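Course materials > Live Event Operations > Unit 4 > Handout: Ticket Release and Holds

Unit 4: Ticket Release and Holds

Scope

These notes cover the path from a confirmed concert date to the close of sale. Venue contracts are covered in Unit 3 and are assumed here.

1. Capacity

Gross capacity is the figure on the venue's license. Sellable capacity is gross capacity less production kills (seats lost to the stage, mix position and speaker sightlines) and holds. Kills are set by the stage plan and are normally permanent. Holds are temporary and each one needs a release date.

Worked case: the Plelow Hall has a gross capacity of 3,000 for an end-stage show. The mix position takes 40 seats. Seats before holds: 2,960.

2. Hold types

Artist hold: guest list and label. Released by tour management.
House hold: kept by the venue for relocations and seating errors.
Promoter hold: press, sponsors, local radio.
Access hold: wheelchair and companion places. Follow the venue's access policy on release.

3. Presale

A presale draws on a fixed allocation, set before codes go out. In the Drudby case, 1,527 tickets were assigned to the fan presale with a limit of 8 per account. The limit was too high for the allocation. Unsold presale stock returns to the general pool before the public sale opens.
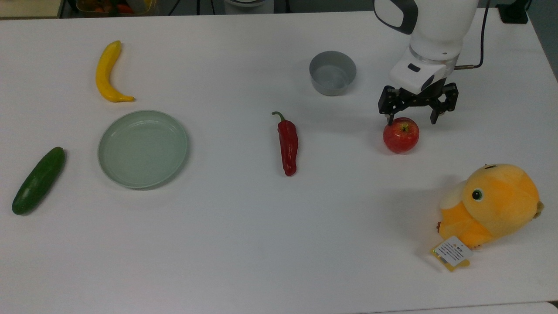

Fig. 4.1. White tabletop with artificial produce, two empty dishes, a plush toy and a robot arm.

4. Added dates

A second date is held with the venue before the first goes on sale. Announce it only after the first date has passed the threshold agreed in the offer. Tilley (course reader, ch. 6) treats the threshold as a share of sellable capacity; Kļaviņa uses gross. State which one you are using in all written work.

Reading for Unit 5: settlement sheets.

6 July 2025

Shares: 8 | Comments: 0
Contact the course office | Copyright Live Event Operations | Back to top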